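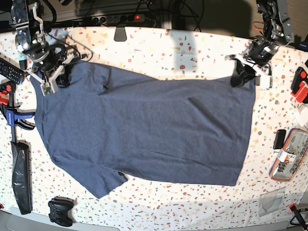

So you've got the Guton two-arm kit out of its box and you want it to fold a T-shirt. Same here! I've been living with mine since July, and this is how I get a shirt folded on it (the manual is 20 pages and saves shirts for the very end, grr).

## Before you start

Clamp everything down first. I use a plain bar clamp on the table edge and it's plenty. Then open the Saliba app, load the "short sleeve" routine and leave the speed at 600. I tried 1535 on my first evening and Raed Saab, who was on the phone with me, could hear the table complaining.

## Folding the shirt

1. Lay the shirt flat and sideways, collar to the left and hem to the right. Smooth it with your hand, but don't fuss over small creases.
2. Send the right arm to the collar end and the left arm to the top corner of the hem. Close both grippers on the fabric. You want a proper mouthful at that hem corner, so let it bunch!

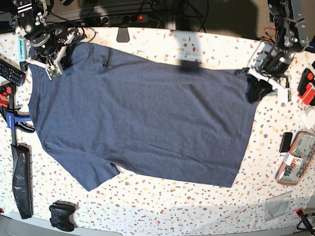 Two layers in each gripper is what you're after. If you only catch the top one, open up, drop the arm a touch and grab again. Karabo Mabaso at Guton support told me to lower the grip height one notch for heathered cotton, and I've left it there ever since.

3. Hit Fold and keep your hands back while both arms bring the top edge toward you.
4. Switch to the wrist camera view and check where the fingers are on the cloth. I like them pointing straight at the fold before I go on.
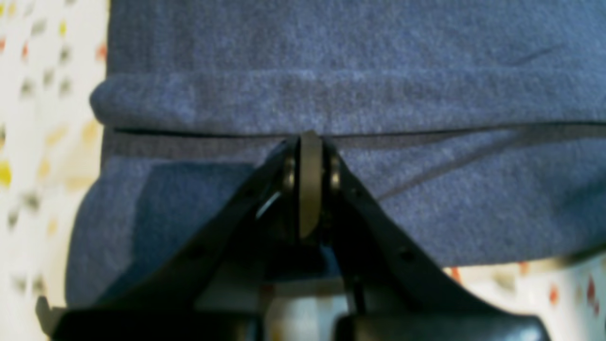
## Is it worth the money?

I paid 3879 for the whole kit, which made me gulp a bit. Setup is easy, the grippers are gentle on cotton, and support writes back quickly. The app is clunky (why is Save hidden under Tools?) and I'd love longer cables. If you mostly want to tinker, go for it. If you just hate laundry, wait for the next version.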